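Chapter 7

What the Rule Covers and What It Leaves Out

Most people who work near automated machines will tell you that the place is run "to standard." Ask which standard, which part of it, and who checked, and the answers get shorter. This chapter is about that gap. It will not teach you to design a guard or wire an emergency stop; Chapters 4 and 5 did that. It asks what a written rule can be trusted to do once the people who wrote it have gone home.

By the end of the chapter you should be able to read a site rule and say what hazard it was written for, tell a requirement from a recommendation, and spot a rule that is being followed on paper only. You should also be slower to believe a certificate on a wall.

7.1 A rule with no author

Consider the handbook at Plovamberg, a site where people collect motion data with hand-held grippers and body-worn gear. The version dated Oct 21, 2024 runs to 40 pages. Page 6 says that no person may work within 2 meters of another person wearing a headset. Page 31 says that operators should "keep a sensible distance from each other." Both sentences are in force. Neither refers to the other.

When the handbook was reviewed, the reviewers asked where the 2-meter figure came from. It had been copied from an older document written for Ivgate, a packing line with a fixed arm. There the distance was measured from the arm's base and had to do with how far the arm could swing. A person in a headset has no base and no fixed reach. The figure survived because it looked like the kind of number a rule ought to contain.

This is common. Numbers travel well and reasons travel badly. A reader who meets a number in a rule tends to assume that somebody measured something. Sometimes somebody did, in another building, on another machine.

None of this makes 2 meters a bad distance. It may be a fine one. The trouble is that no one at Plovamberg could say what would change if it were one meter or three, so no one could say when it was safe to break it. In practice it was broken daily and written down as kept.

7.2 Where the work is done

Standards for industrial machines grew up around the cell: a machine in a known place, a fence, a gate, a switch on the gate. Much of their language still takes the cell for granted. It speaks of "entering" and "leaving," of "the operator" as one person, and of a zone that can be painted on the floor.

Data collection work often has no cell at all. The tool is in someone's hand, the hand goes where the task goes, and several people may share one open floor. Cables, furniture and foot traffic become part of the hazard, and they are the parts that machine standards say the least about. General workplace rules do cover them, but those rules are usually kept in a different binder by a different department. 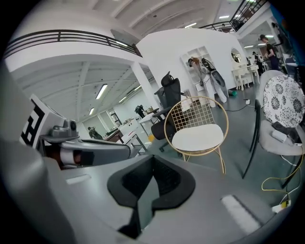
7.3 Three questions to ask of any floor rule

A yellow cable looping over the floor near a power strip, as on the right side of the photograph, is an ordinary sight in a workspace. So is a person leaning forward in a headset with cables trailing from the gear. Each falls under some rule. Whether any one rule considers the two together is another matter, and a checklist that gives them separate boxes will not raise the question.

Before accepting a rule for a floor like this one, ask the following.

Who has to act? "Cables shall be managed" puts the duty on nobody. "The person who plugs in a cable routes it along the wall before starting work" puts it on someone you can find.

When does it apply? Many rules are written for the start of a shift. Chairs get moved and people wander through later on. A check done once in the morning tells you about the morning.

What would count as breaking it? If two careful people can look at the same floor and disagree, the rule will be settled by whoever is more senior, and in most cases it will be settled in favor of carrying on.

7.4 The trouble with counting checks

At Pivbridge, a warehouse project, 400 safety checks were logged in July. Managers were pleased with the total. An auditor then read the log and found that 290 of them had been entered in batches at the end of the day, with every box marked "OK."

It is tempting to blame the workers. The auditor's report did not, and you should be careful before you do. The form took longer to fill in than the walk around the floor. It had no space for "not sure." Marking a box "not OK" stopped work until a supervisor came, and supervisors were judged on stoppages. A form built that way gets the answers it pays for.

Supporters of checklists will reply that a poor check is still better than none. That may be true where the alternative is pure neglect. It is less clearly true where the log is later used as proof that the floor was safe, and an accident report opens with the words "all checks complete."

7.5 Good practice, and who calls it that

"Good practice" is a softer term than "standard" and deserves a harder look. A standard at least has a number, a scope and a date. Good practice may mean that many sites have tried something and kept records. It may also mean that one supplier does it and would like others to. The Tăng guidelines, which we read closely in Section 7.6, use the phrase on nearly every page and give a source for it twice.

Keep a copy of your own site's rules beside you as you read on. Mark each sentence that contains "should," and write next to it what happens at your site when someone doesn't.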